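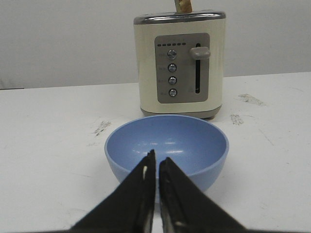
Words by the Home & Kitchen desk, Drernevis Weekly
21 June 2023

I'd been in the kitchen at Stirkora for all of a minute before we were talking about toast. She runs the breakfast counter there, has done for seven years, and she has opinions (so do I, which is why a quick chat ended up taking most of the morning).

"People spend ages choosing a kettle," she told me, "and then they grab any old toaster on the way to the till. And you use it half asleep! It ought to be the easiest thing in the room."

Her own taste is for a plain two-slice one in cream, with a bit of silver round the top and the buttons down the front in a column. I asked if two slots were enough. "For a house, yes. I had a four-slot one at home for years and half of it was just a place for crumbs to live."

The buttons were a surprise, as I'd had her down as a dial person. She laughed at that. "I was! I held out until January. But with a dial somebody always knocks it, and then you've got charcoal. I press mine once and leave it alone."

We got on to bread. She buys from Marciniak, the bakery by the station, and slices it herself, a touch thicker than I would. Too thick and it jams, she says, and then you're there with the plug out, poking about and swearing. I admitted to having skipped the plug part when I was younger. She gave me a look.

And the bowl? She likes a pale blue one out on the table before anything goes in it, near the toaster but with space to reach past. "White table, cream toaster, you want a bit of colour or it's like eating in a dentist's." Hers get used for porridge, fruit, boiled eggs, whatever's going. The nice set from Zasano stays in the cupboard for visitors, and she's a bit cross with herself about that.

My last question was the one that starts rows in our house: butter straight away, or wait?

"Straight away," she said, already looking for the knife. "What on earth would you wait for?"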